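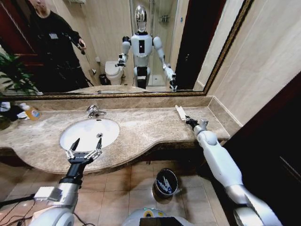

Exchange Visit to the Ilmont Campus

On Jun 22, 2024, Aubert College hosted the closing day of its student exchange with Vorneo Secondary School. A group of 12 students travelled from Urkberg with two of their teachers and spent the week attending classes, living with host families and preparing a joint presentation on rivers and water use.

The visitors were received in the main hall by the Deputy Principal, who thanked the families for opening their homes. Students were then divided into mixed groups and taken to the library, where each group completed the final section of its presentation. Subjects included drinking water in country towns, the history of the Ilmont weir and the cost of repairing older pipes. The presentations were given before an audience of 80 parents, staff and students from the junior years.
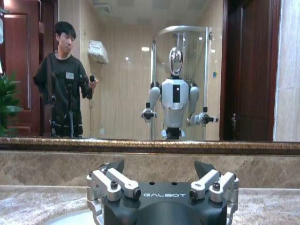 Maxence Lecomte
Exchange Coordinator

The program is now open to students in Years 9 and 10, and applications for the return visit have been received from both year levels. Students who travel to Urkberg in September will attend lessons in geography, science and French, and will be expected to keep a written journal in the language of their host school. Journals are marked on return and count towards the term result in languages.

Families are reminded that the travel contribution for the return visit is $785 per student. This covers rail and coach fares, insurance and entry to organised activities. It does not cover spending money or passports. A reduced contribution of $458 applies where a second child from the same family is travelling. Payment may be made at the front office or by instalment, and requests for assistance are treated in confidence.

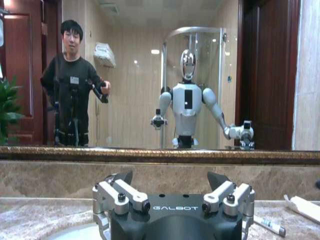

When will host families for the return visit be confirmed?

Vorneo Secondary School will send the list of host families to the College two weeks before departure. Parents will then receive the name, address and telephone number of the family by letter. Any allergy or medical condition should be recorded on the green form before that time so that it can be taken into account in the placement.
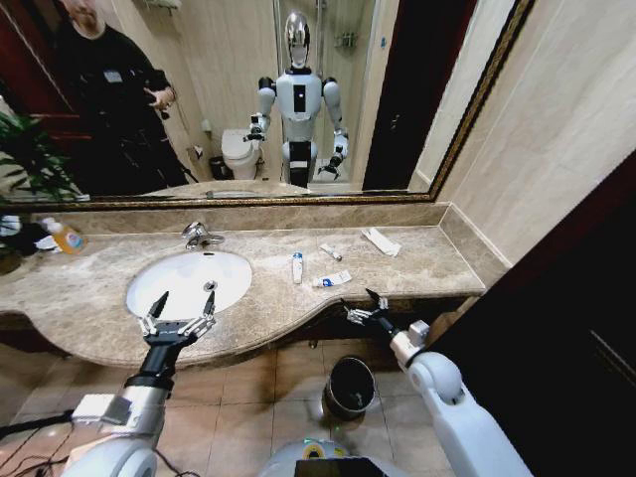

The College will again need host families when the next group arrives from Urkberg. Hosts are asked to provide a bed, a quiet place to study, breakfast and an evening meal, and transport to the campus where the home is not on a bus route. A separate bathroom is not required. A shared one with a basin and a good-sized mirror, much like the one shown, is quite suitable, provided a time for morning use is agreed with the student on arrival. All adults living in the home must hold a current working with children clearance. Enquiries should be directed to Romain Sabatier in the languages office, and completed host forms may be left at the front office during school hours.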